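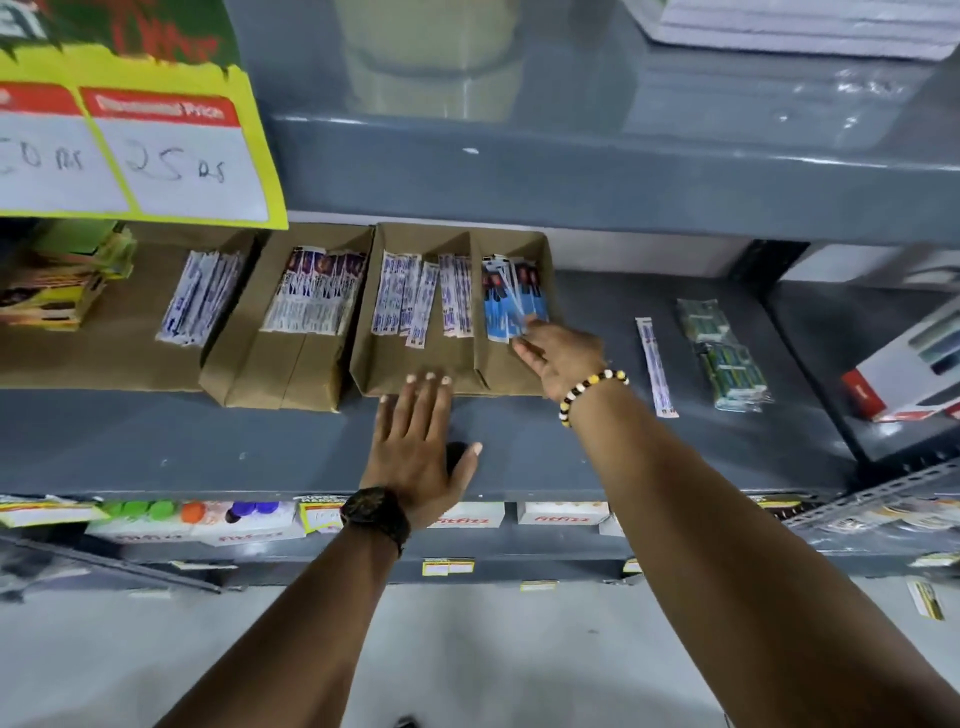

Shelf robot budgeting: your questions

Do I need a robot for sachets and other tiny packets?
Maybe not yet! Someone with two free hands can hold on to the shelf and pinch the top of a stack of sachets without thinking about it. A machine has to be bought, set up and taught to do that, so I'd price the small stuff separately from boxes and bottles.

What should go in my first budget?
The arm, the gripper, the base it rides on, and then all the dull things people forget — spare fingertips, charging, staff training, a service plan. When I planned the Loltgate store I left out spare parts completely and had to go back and ask for more money (not a fun email).

Should I change my shelves first?
I would. Folded cardboard trays are cheap dividers, and they keep each kind of packet in its own spot. Try your layout for 4 weeks before you ask Promton or Gunnlaugsson for a quote.

How many products should a trial cover?
I like 300. Our Pliltano plan started at 1,000 and we spent most of the spring entering packet sizes.

Rent or buy?
Rent for the trial if they'll let you. Get the return terms in writing, and ask who pays for shipping both ways.

When should I order?
I send my list in by September, well ahead of the December rush.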